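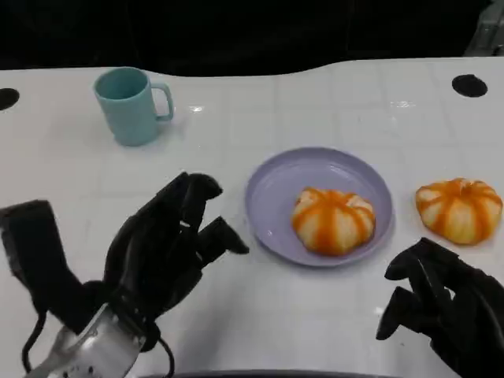
Two pumpkin buns, one plated, with the teal mug.

From: Femke Aerts
To: steam-and-dough list
Subject: Re: Pumpkin buns, stripes and all (long!)

Hilde, I have been meaning to answer this since breakfast and now it's past nine at night, so you get the long version. Sorry, everyone else. Make tea.

Hilde Vermeulen wrote:
> I tried the pumpkin-shaped buns from the September swap and I'm
> half pleased. They taste good and the kids ate them all, but the
> stripes are a mess. On mine the orange bled into the white and
> the whole bun came out a kind of peach. Also the ribs vanished.
> They went into the steamer as pumpkins and came out as balls.
> Femke, yours always keep their ribs. Do you use string? Is it the
> flour? Roos says less yeast, Elisa says shorter second rise, and
> I can't tell if they are agreeing with each other.
>
> Also, what do you serve them on? I put mine on the big blue
> platter and they looked lost.

They are agreeing with each other! Roos and Elisa are both telling you that your dough has too much puff left in it when it hits the steam. I'd go with Elisa's fix first, only because it costs you nothing and you can try it on half a batch.

OK, stripes. I do two doughs, one plain and one orange, and I make the orange one stiffer than feels right. Pumpkin puree is wet and every can (or every pumpkin, if you roast your own) is wet in its own way. I cook the puree down in a dry pan until it stops steaming and pulls together in a lump, and then let it go completely cold before it gets anywhere near the flour. If it's still loose after that, more flour, a spoonful at a time. Peach buns are nearly always a soft orange dough smearing into a soft white one. I made peach buns for an entire fall and told people they were supposed to be like that.

For a batch I use 431 grams of plain flour all together, and yes, that's a silly number. It is what was in the bag the first time they came out right and I have never dared round it off. Most of that goes in the cream dough. I pull the orange dough out small, since you need so much less than you think, just enough to roll into thin ropes. Any extra gets rolled into a little snail and steamed along with the rest for whoever is hanging around the kitchen.

The buns weigh 50 grams each before filling. Please do weigh them, Hilde. I know you hate the scale. But if you want two buns to sit side by side and look like they came off the same vine, the scale is the whole trick. I was so happy with this pair, they're as good as twins, with the cream lobes and the orange all running in to the little middle at the top. I could have looked at them all afternoon.

To get the stripes on: shape the filled bun first, seam down, nice and round. Roll the orange thinner than a shoelace. Brush the bun with the tiniest bit of water (I use a fingertip, a brush puts on too much), lay the strips from the top center down the sides, and tuck the ends under. Then press each strip in lightly with the side of a chopstick. Really lightly. You want the orange to lie in a groove, so that when the dough swells the cream part comes up on both sides of it and makes the lobes for you.

And no, I don't use string anymore! I did for years. Oiled kitchen string, tied like a parcel, and it does give you wonderful deep ribs, but getting it off a hot bun without tearing the skin is a horrible job and I lost one in every steamer to it. The chopstick groove is softer looking and I've come to like that better. They come out a bit squat, the way a good round pumpkin is squat, and they sit flat on a plate without rolling.

After the stripes go on I let them rest 29 minutes. You're all allowed to laugh. My timer has a sticky button and won't do thirty. In a warm kitchen I would check well before that: pick one up, and if it feels lighter than it did but still springs back slowly when you poke it underneath, steam it. Cold water in the pot, buns in, lid on with a towel around it, then the heat. When they're done turn the heat off and leave the lid just barely cracked for a few minutes before you open it all the way. If you whip the lid off they can sulk and wrinkle, and then the ribs go too.

Reda, you asked off list about filling and I'm answering here because I think others want it. Sweet red bean is the one I keep going back to. Roasted pumpkin with brown sugar is lovely but weeps if you use too much. I tried cream cheese once and I won't be doing it again. Whatever you use, chill it and roll it into balls first. A cold firm ball of filling is so much easier to close dough around, and a thin spot in the wall is where your stripe will split.

Now plates, which is the part of Hilde's message I was most excited about!

I don't think it was your buns that were the trouble, I think it was the platter. These are small things with a lot going on, and on a big busy dish they disappear. Try a plain round plate in a flat color with a bit of a raised rim. I've fallen hard for lavender. I would never have picked it myself, I'd have said orange wants brown or dark green or something autumn-ish, but the pale purple makes the orange stripes jump and keeps the cream from looking gray. A pale teal mug goes with it so nicely too. The three colors together look like a kid's birthday and I mean that as praise. Plastic is fine! Plastic is great, it's light, it doesn't mind being dropped, and a hot bun won't stick to it if you leave the square of paper on its bottom until the last second.

One bun to a plate, if you have the plates. I used to pile them up. A heap of them is cheerful for a party, but stacking while they are warm dents the lobes, and after all that fiddling with the chopstick I want people to see the lobes. Give each one some room and let people take a second when they've finished the first (they will).

White table underneath if you've got one, no cloth. I had a checked cloth phase and it fought with the stripes something awful.

For drinks, I like plain milk or barley tea with the sweet ones. Elisa swears by strong black coffee and she might be right, it cuts the bean paste. Roos, didn't you do a spiced milk at the last swap? Could you post how much ginger you used? I've guessed twice and been wrong both times, once painfully.

Keeping them: they're best the day you steam them, but they freeze beautifully. Freeze them on a tray first so the stripes don't get rubbed, then bag them. Steam straight from the freezer. The microwave works with a damp paper towel over the top, but eat it right away because it turns to leather while you're looking for a napkin.

So my suggestion, Hilde, is half a batch, stiffer orange dough, shorter rise, and a small plain plate. Leave the yeast alone for this round so we know which change did it. And send us a picture whichever way it goes! I want to see the peach ones too, if there are any left in the freezer.

One more question for the list before I go to bed. Has anybody made a stem that stays up? Mine have just the little center where the stripes meet, which I'm fond of, but my niece wants green stems and every one I've tried has flopped over in the steam. I have tried dough with matcha, and a raisin, and a pumpkin seed stuck in after. The seed was the best of them but it fell out on the way to the table.

Femke

P.S. Reda, yes, you can halve the sugar in the dough. I'd keep a spoonful in, for the yeast.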